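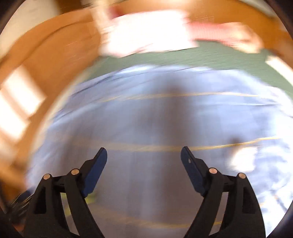 Fluvby Linen Library – Household Textiles Team

Progress report to the Verbruggen Fund, 28/12/2025

We're thrilled with how the second half of the grant has gone. The linen library lends clean bedding to families who have just moved into a place of their own, and we've now sent out 2,211 pieces since opening in April. Sheets are still the most popular item by a mile, with pillowcases a long way back.

The folding room is finally working the way we hoped. The big table went against the long wall, which freed up enough floor for two people to open out a king sheet without backing into the shelves (a small thing, but what a difference!). Pale blue is now our colour for doubles. One glance at the shelf and you know what you've got, so there's far less unfolding and refolding to find the label.

Dörte Ruppert rewrote our folding guide and it's lovely to use. Spread the sheet flat, smooth from the middle outwards, bring the long sides together, then fold in thirds. Fitted sheets get their own page, and new helpers have been getting the corners right on the first or second go. We've printed it large and stuck it up over the table.

Spending is on track. The Tistevar shelving came in at $700, a little under what we'd set aside, and we'd like to put the difference towards mattress protectors if you're happy with that. The Flirkine dryer is still waiting on a part, so we've been line drying – fine in this weather, less fine once the rain comes back.

Two things are behind. The donation labels need another print run, and the cot bedding is sorted but hasn't been catalogued. We expect the cataloguing to take about 3 weeks. We'd also love five more storage tubs with lids before winter.

The next report will cover cot bedding and the first blanket loans. Come and see the room any time you're nearby!

Comments

Marg: So pleased about the colours. Are singles staying white?

Fluvby Linen Library: Yes Marg, white for singles, at least for now.

Tev: Can I get a copy of the fitted sheet page? Mine end up in a ball every time.

J. in the flats: We've got spare tubs, will drop them by.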